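Skarnivby bread knife review: six months of sandwiches
By Kanini Temba
October · 4 min read

I make a lot of sandwiches. My sister-in-law Halima Mollel and I do the lunches for a walking club, and on a busy outing that means 40 rounds cut, wrapped and boxed before we leave. For years I used whatever knife was in the drawer. In spring I bought the Skarnivby bread knife, the long one with the offset handle, and I have used it nearly every day from then on.

The blade is long enough to get through a large bloomer in one stroke. The handle sits higher than the edge, so your knuckles don't hit the board at the bottom of the cut. If you've used a straight-handled knife on a big loaf you'll know how annoying that is. It's a plain black handle with two rivets. Mine has not worked loose.

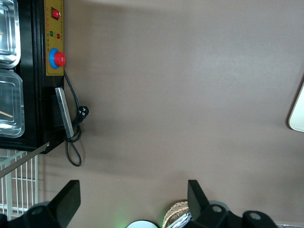 I tested it on crusty white, soft white, seeded rye and a slightly stale baguette. Soft white is the hard one. A blunt or coarse knife drags the crumb and you get a torn edge, and once there is a wet filling in the middle the whole thing slides about. The Skarnivby has shallow scallops instead of pointed teeth, and it cuts soft bread cleanly if you let it do the work. Push down and it squashes the bread like any other knife.

Crusty loaves are fine, though it takes a few strokes to get started. The old Chang knife I had before bit into a hard crust faster, but it left a lot more crumbs on the board. Rye was no trouble at all.

For filled sandwiches I now cut first and wrap second. Halima does it the other way round and cuts through the film — it works, but you need to wrap again afterwards. Either way the knife leaves a face tidy enough that you can see the layers.
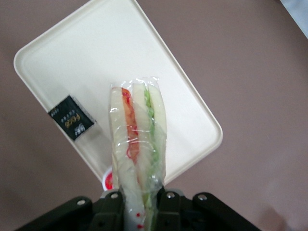
A layered sandwich on soft bread, in clear film.

Now the less good points. The sheath is poor. It's a thin plastic sleeve that splits at the tip, and mine lasted 2 months. I replaced it with a folded bit of card and an elastic band. The maker says the knife can go in the dishwasher, but I wouldn't, as the one I lent to Faraji Nyaga went through his a few times and came back with brown spots near the handle. They rubbed off with a bit of bicarb.

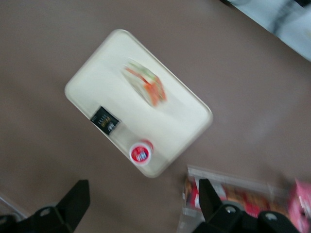

Sharpening is the other thing to think about. You can't do scallops on an ordinary pull-through sharpener. I haven't needed to yet, but when it goes dull I'll either post it off or buy another.

It cost me £50, which is a lot for a bread knife. If you cut a loaf a week, a cheaper one will do. If you make packed lunches for a crowd, I think it's worth paying. I'd take off a mark for the sheath and leave it at four out of five.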